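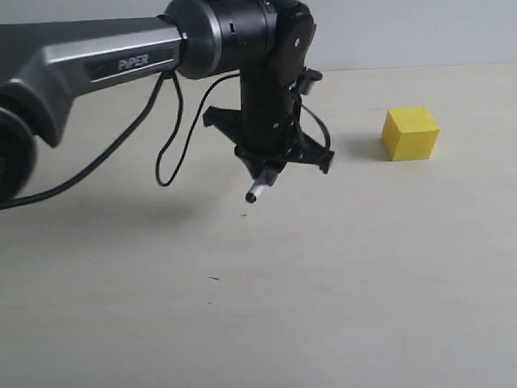

Open day at the Ponham workshop
May 31, 2024

Last week our evening class was invited to visit the automation workshop of Feltura in Ponham. We were 18 people, mostly adult students, and the youngest visitor was 7 years old (she came with her grandfather and asked more questions than all of us). I had promised to put the photos on our page, with some words for those who could not come.

The workshop builds small handling stations for companies which pack or sort light goods. Our guide was Leidy Henao, who has worked there for three years. She speaks slowly and clearly, and I was grateful for it.

About the photo on top

The arm at the first table. The name PiPER is printed on the silver band along its side, so the children knew immediately how to call it. The yellow cube is the practice piece.

Leidy explained that every new person at Feltura begins with a task like this one: one arm, one cube, a bare table. The grey and black parts look quite serious beside such a bright little colour -- my neighbour said it was like a toy left in a dentist's office.

Notes from the rest of the visit

The cables were a favourite topic. One of our group, a retired electrician, wanted to know why they hang in loops and are not tied close to the arm. The answer was that the joints need slack to turn. He was satisfied, but he would still have done it neater, he said.

After the first table we heard a short talk about a program called Gruro, which the workshop uses to plan the movements. I did not understand everything. What I remember is that one trainee repeated the same pick 300 times during her first month, and wrote down each miss in a notebook. There were 57 misses, and Leidy told us the notebook is still used for teaching.

We finished with coffee and very good cheese bread from the Agudelo bakery, across the parking lot. Some of us stayed there longer than at the talk, I must admit.

The next open day is planned for September. Places are limited, so please write to me if you would like to come -- children are welcome with an adult, and closed shoes are required for everybody.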